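Notebook, Pranddale bench, April

Started at 9:40 after the usual hunt for a charged battery pack. Joni had relabeled the folders overnight, so for ten minutes I was writing into the wrong one (moved everything since, sorry Joni!). We're at 3261 episodes in the main set now, and 167 of those are flagged for another look, mostly for bad timestamps.

Today's plan was handovers with thin stuff. Cards are nasty — the person lets go a hair early or a hair late and the thumb ends up doing all the work. I want lots of different grips from the human side, high, low, slanted, both people on the same card for a good long moment.
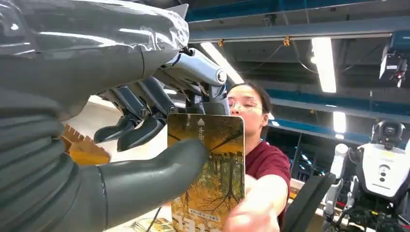
I keep having to remind myself not to coach people too much. If I tell everybody to hold still and be nice to the fingers, the model only ever learns from polite people, and then somebody from the Billville office comes by and shoves a card at it sideways and we all look silly. So the new rule is one sentence of instruction and then I shut up. Khrystyna thinks even one sentence is too many.

After lunch we moved on to the snack packets and the wooden organizer. Small, shiny, crinkly, and the wrappers throw light all over the place, so I love them and the depth data hates them. I'm leaving the desk clutter alone this time. The tidy-desk episodes from Mohmand never carried over to a real desk, and I'd like to see if messier ones do any better. Target is 630 for this task, and we got through nearly 167 before the afternoon break, which made me very happy.
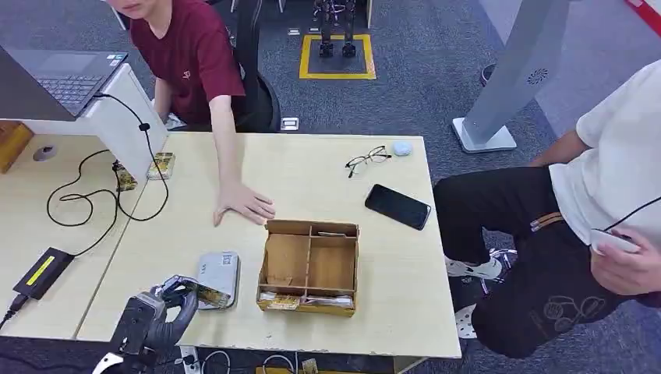 Nelly Cusi wrote in the margin that she'd split the packet episodes by which compartment they end up in before we train on anything, and that 4 sessions with the same two people at the desk won't tell us much. Fair! I'll ask Alcides to sit in next time.

Still to do: clock sync, and find the spare wrist cable.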